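I keep reading that a person should own fewer things. Or that a person should get up at five, or write by hand, or stop eating after six. The one doing the rounds in my corner of the internet since October is the "one in, one out" rule, and I have now followed it long enough to be annoyed by it.

The rule goes like this. Every time something comes into the house, something of the same kind leaves. Buy a sweater, give away a sweater. The Sperling newsletter, which has a lot to answer for in our family, promised I'd feel lighter in 30 days.

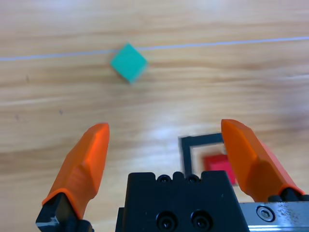 My first complaint is that the rule assumes you already own the right amount. Why would I? If I start with 500 books and swap one for one, I finish with 500 books and a weekly errand to the thrift store in Dudstead. My second complaint is about what counts as a thing. A winter coat is a thing. One little teal-green cube on a wooden tabletop is also a thing, and by the letter of the rule I could bring home the coat and send the cube away and call us even. "Of the same kind," say the believers. Fine, but then somebody has to decide what the kinds are, and at my house that somebody is me, at eleven at night, in a bad mood.

Amber Kettle, who lent me the book version, told me I was being difficult on purpose. Maybe. She also rents a storage unit out in Belstead for $40 a month, and I have asked her which side of the rule the unit is on.
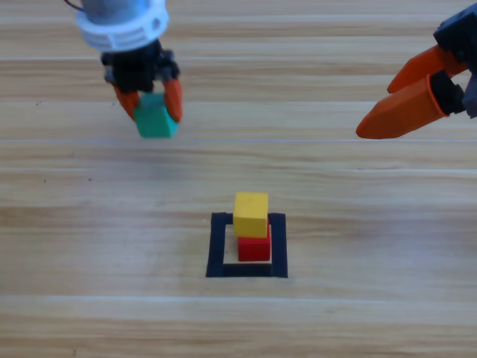 The storage unit is where I stop believing most of these people. A bare living room is easy if there's a second, uglier room across town. I'd like to see one decluttering book with a chapter on the garage. I'd also like to see one written by somebody with a leaky roof, a sick parent or a kid who changes shoe size every few months, because those houses fill up for reasons that have nothing to do with character.

What would I do instead? I'm suspicious of my own advice too, but I did write some down.

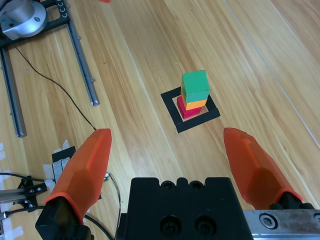 *Posted by Dörte Meinecke | Filed under: House, Grumbling*

Put a limit on the space and leave the count alone. I have one shelf for mugs. When the shelf is full I either stop buying mugs or get rid of an ugly one, and there's no ledger. It's the same with coats and the hooks by the back door.

Leave paper for last. I started with paper, on the newsletter's advice, and lost most of a month to old Drevden electric bills.

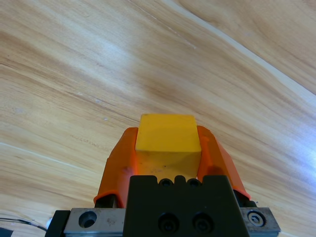 And don't buy bins. I spent more on bins than I'd have spent replacing everything I put in them. Two are still in the hall, empty, and under the rule I suppose I'd have to bring in a bin before I could let one go. Or is it the other way around? I've read that chapter twice and I still couldn't tell you.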